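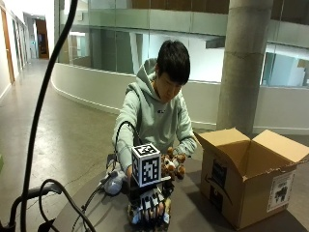
Lab 5 handout: setting up and looking after the hand rig station
Course notes, J. Nyanda. Revised 1 September 2020

Read before your slot. Bring a printed copy, there's no screen at the bench you can spare for it.

What the station is for

We record a person doing a pick and place task by hand, then play the hand path back on the arm in the cell (Pulent controller, next lab). Everything downstream depends on the cube. If the cube moves on the bracket the whole recording is junk and you won't know until playback. So most of this handout is about the cube, the strap and the cable.

Parts

Marker cube, white, black square codes, a different code on each face
Bracket, black, straps over back of hand
Glove with marker patches on knuckles and fingers
Cable from rig to the logger
Fixed camera on its stand
Task objects: soft toys, one open carton
Bench top, dark. Do not cover it with paper, white paper throws the exposure off

Before you put it on

Check cube faces. Fingerprints, tape residue, lifted corners on the printed codes. Wipe with the dry cloth only, no alcohol, it takes the print off. Roland has spares already printed, don't print your own. The lab printer scales to fit and you get a code that is 2 or 3 percent small, it still detects fine and gives you a wrong distance.

Check cube to bracket. Hold the bracket, try to twist the cube. Any play at all, stop and tighten the four screws from underneath. Snug. The threads are in plastic and we lost a bracket in March to somebody being strong.

Check glove patches. Edges down flat. A half peeled patch on a knuckle is worse than a missing one. If missing, write it on the sheet and mask that ID in the config.

Putting it on

Glove first, then bracket. Pull sleeve back or tuck it under so it can't ride up against the bracket. Strap tight enough that the bracket doesn't rock when you make a fist, loose enough to wear for 20 min. If your fingers tingle take it off.

Cable goes up off the rig, over the forearm with slack, back down to the table. Leave a loop. Bend the elbow all the way both ways and see that the cable never goes tight. A tight cable tugs the bracket and you get a slow drift in the wrist pose that looks exactly like bad calibration. Two groups last term recalibrated all afternoon over this.

Keep the other cables off the working area. They pile up by the stand, push them back before each run. Slack crossing in front of the lens will blank the cube for a few frames.

Calibration

1. Camera on, wait 5 minutes. It shifts as it warms.
2. Run the board routine. Take 150 frames, spread them out, corners of the bench too. Not 150 frames of the middle.
3. Look at the error the script prints. Under 0.5 px go on. Over, redo step 2, don't average two bad ones.
4. Hold hand flat on the bench, still, log 200 samples. This is your zero.
5. Rotate the wrist slowly so each face of the cube gets seen. Log should switch faces without a jump. If there's a jump going from one particular face to another, that face's code is stuck on crooked. See Barry.

Running the task

Sit square to the bench, box open with flaps folded out of the way. Free hand can steady the object, that's allowed and its useful data, just log the run as two handed. Try not to bring the free hand over the top of the cube.

Soft toys are used on purpose. They squash, so the grip closes further than the outline suggests and you can see it in the finger patches. Lift, hold a second, then go to the box. Don't throw. Going into the box the far wall and flaps can hide the fingers from the camera, expect dropouts there, leave them in the file. We deal with gaps in section 4 of the next handout.

File names: group_object_run. No spaces.

When it goes wrong

Cube lost all the time: exposure, or glare off a face. Turn gain down first.
Pose jumps back and forth: camera can only see one face. Tilt your hand a bit.
Slow drift: cable (see above), then strap, then screws.
Logger stops dead at 1,000 samples: it's the demo license, log out and back in under the course account.
Finger patches swap IDs: glove is creased, pull it straight, redo zero.

Packing up

Undo strap, don't slide the rig off over the fingers, it catches the patches. Cable coiled loosely, no tight wraps at the connector. Cube goes back in its foam, not loose in the drawer. Fill in the sheet incuding runs you threw out.

Report due before the playback lab. One plot of wrist height against time, one paragraph on where you lost tracking and why. Questions to Tülin Özkan or me.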